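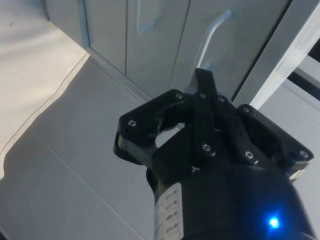 20th February
By the Privevo press office

Privevo is very pleased to announce that its new range of kitchen and utility room cabinets, which we have called Grosar, will go on sale in April at our showrooms in Standley and Watkins, and we would love as many of our customers as possible to come along and try the doors for themselves.

Grosar has been a long time coming. For years people have been telling us, usually while standing in our showroom with a tape measure in one hand and a cup of our tea in the other, that they like a plain cabinet but don't want one that makes the room feel like an office. So we went back to the drawing board (more than once, it must be said!) and settled on a range with simple fronts, bar handles that you can get your whole hand around, and colours that sit quietly beside a pale floor.

The range comes in 3 widths and 2 heights, and every unit can be ordered with the doors hung on either side, which will please anybody who has ever had to squeeze round an open cupboard to reach the kettle. Light grey will be the first colour in the showrooms, with a warm white and a soft green to follow once we are happy with the samples.

A good deal of thought has gone into the handles. They are fixed with ordinary screws that can be tightened at home with an ordinary screwdriver, and the spacing matches the handles on our older cabinets, so customers who bought from us in the past can change theirs over without drilling a single new hole. We know how many of you have held on to your old units and kept them looking lovely, and it seemed only fair that you should be able to join in.

Our workshop has made a first batch of 2,000 cabinets, and 300 of these have been set aside for people who put their names down at our autumn open evenings. If you are one of them, you will get a letter from us before the range goes on general sale, with a form to fill in and a small card of colour samples. Please do keep the card somewhere safe, as paint never looks the same under kitchen lights as it does in the hallway.

Both showrooms will have a full Grosar kitchen on display, laid out with low cupboards, tall larder units and a run of shelving, and our fitting team will be on hand to look over room plans, however roughly sketched. Orders can be placed in person or by post, and delivery dates will be agreed when the order is made.

Room plans may be dropped off at either showroom at any time during opening hours.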